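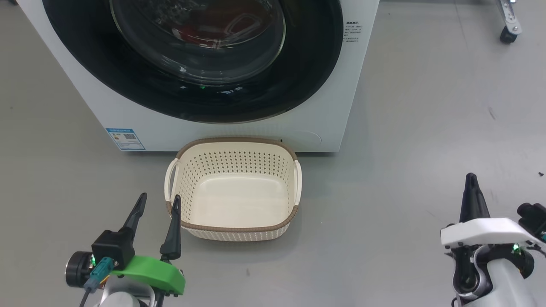

Front-loading washing machine, white cabinet, with the energy label at the lower left.

Subtitle Editor and Timing Checker, Korean Variety and Music Programs (part-time, remote)

Bastier is looking for one subtitle editor to join the English desk that handles Korean variety shows, music programs and idol reality series. The desk currently works on two weekly titles and a back catalog of older music programs licensed through Dissanayake. The position is part-time, 20 hours a week, and can be done from anywhere with a stable connection. It starts in January.

What the work consists of

The editor receives a translated script and a timed template and returns a finished subtitle file. The translator has already worked from the Korean audio. The editor checks the English against the Korean, corrects errors, shortens lines that exceed the reading speed limit and adjusts in and out times to shot changes. Variety programs carry a large amount of on-screen text in addition to speech. Deciding which captions to translate, which to merge with dialogue and which to drop is a daily part of the job.

A typical episode of the longer title has 1277 subtitle events. An experienced editor finishes it in two working days. New editors are given four days for each of their first three episodes.

Specific tasks:

Edit English dialogue and caption files against Korean audio and picture.
Time and retime events in Kunano, the desk's browser-based subtitle tool.
Position lines so that they do not cover broadcast captions or name tags.
Maintain the names list, including stage names, former stage names, group names, unit names and fandom names.
Apply the house rules on forms of address. "Oppa," "hyung," "sunbae" and similar terms are kept in some titles and replaced in others, depending on the license.
Check song lyrics against the cleared versions. Lyrics without clearance are left untranslated and marked in the file.
Answer queries from the quality reader within one working day.

Requirements

Korean reading and listening ability sufficient to follow fast group conversation without a script. A certificate is accepted but does not replace the test.
Native or near-native written English, American spelling.
At least one year of subtitle editing, paid or unpaid. Fan subtitling counts if you can name the titles and state which task you did on each (translation, timing, editing, typesetting).
Working knowledge of reading speed, minimum gap and line break conventions.
A computer with a separate keyboard and a screen large enough to run the player and the script side by side. Kunano does not run on tablets.

Useful but not required

Familiarity with idol groups that debuted before the current generation. Most of the back catalog dates from that period, and the captions refer to line-ups, agency changes and running jokes that are not explained in the program.
Experience with regional dialects.
Experience converting between subtitle formats – the back catalog files arrive in several.

Hours and pay

Pay is hourly and is stated in the test invitation, before any unpaid time is requested. Hours are flexible except on the delivery day of each weekly title, when the editor must be reachable for a block of four hours. The block is agreed on at the start of each month. Editors may not publish, quote or discuss episode content before broadcast, including on private fan accounts. This applies to guest line-ups and elimination results in particular.

Selection

1. Written application. Send a résumé and a list of titles worked on. A cover letter is optional and should not exceed one page.
2. Test. Selected applicants receive a clip with a draft translation that contains known errors. The time limit is 60 minutes. The test is scored on accuracy, timing and line length. The pass mark is 61 points.
3. Call. A video call with the desk lead, Kumudini Rathnayake, covering the test result, the delivery schedule and the house rules. Part of the call is in Korean.
4. Trial episode. Paid at the full rate.

Test clips are taken from programs that have already aired. Machine-translated tests are rejected – the draft contains caption puns that such systems render in a recognizable way.

How to apply

Applications go through the Bastier careers page under the heading "English desk." Files should be in PDF format. Do not attach subtitle files or video at this stage. The closing date is 23rd July. Applicants who took an earlier version of the test may apply again and will be sent a different clip.

Questions about Kunano accounts or display requirements can be sent through the same page. Questions about scoring are answered after the test only.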